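Workshop Tips: House Rules for the Hand-Held Gripper Table
Filed under: Bench Practice, Automation
By Fermín Salinas
Revised Sep 29, 2019

These rules apply to anyone recording a container task with the paired grippers, whether at the Vikurau bench or at home on a kitchen table. They replace the notes that came with the Nulten task list. Where the two disagree, use these.

Table

Clear the top down to the objects named on the task card. Cups, phones and tape rolls go on the shelf. Wipe with a damp cloth, then a dry one. Spray cleaner leaves a film that changes how plastic slides, so keep it off the board.

A light matte top is preferred. If yours has a raised wooden edge, keep objects at least 9 inches away from it at the start of a run. Fingers that catch on the edge in mid-reach account for most of our rejected takes.

Containers

Use clear lidded boxes in good condition, with every locking flap intact. One loose flap and the box is out. Leave the maker's label on. Peeled labels leave glue, and glue grips.

Load limit for a one-hand lift is 235 grams including the box. Above that, use both grippers or pick a smaller box. Weigh it on a kitchen scale and write the figure on the task card in pencil.

Glass is not allowed under any of these rules. 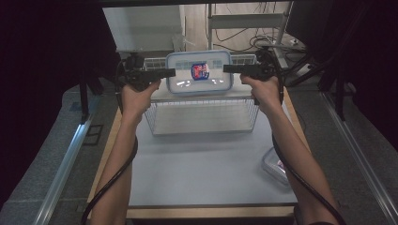
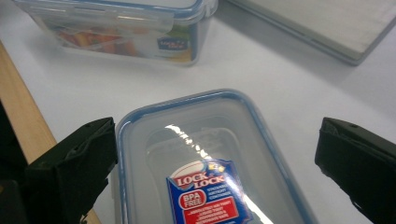
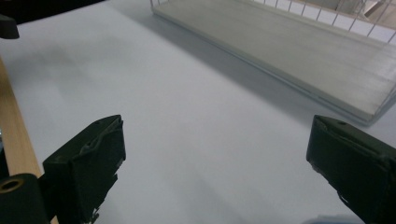
Container task, two grippers, wire basket.

Approach

Open the fingers fully before they drop below the height of the lid. Come in level with the long sides and close at a steady rate. A fast close tips a light box and the take has to be restarted.

Hold for three seconds after contact before lifting. Lift straight up, then travel. Do not drag a box across the top to save a lift, even when the card only asks for a short move.

When placing on or in wire goods, lower until the weight is taken, open, and back out along the line you came in on. Wire catches finger pads. If a pad snags, stop and free it by hand.

Finger pads

Check both pads at the start of a session and again every 30 takes. Replace a pad when the covering lifts at a corner or a seam has opened far enough to take a fingernail. Scratches on the outer shell can stay. Log the change under the gripper's number, left and right separately. Huenchumán pads and the older Stusuteo pads are different thicknesses and must not be mixed on one tool.

Clean pads with plain water and a lint-free cloth. Alcohol hardens the covering. Let them air dry before use.

Cables

Run each cable down the outside of the forearm with enough slack to reach the far edge of the table. Test this by reaching before you plug in. Cables must not cross between the hands. Power strips stay off the table and out of the foot area.

Sleeves and hands

Roll sleeves above the elbow or wear short ones. Remove watches and bracelets. Hands stay on the handles for the whole take; if you have to touch an object, end the take, mark it void and reset.

Reset

Put every object back on its start mark, lids closed. Marks are pencil, never tape. Almost 30 takes per session is the most we accept from one person, with a break at the halfway point.

Report dropped boxes, split lids and bent wires on the day they happen. Bent basket wires can usually be straightened with flat pliers, but check for sharp ends before the basket goes back on the table.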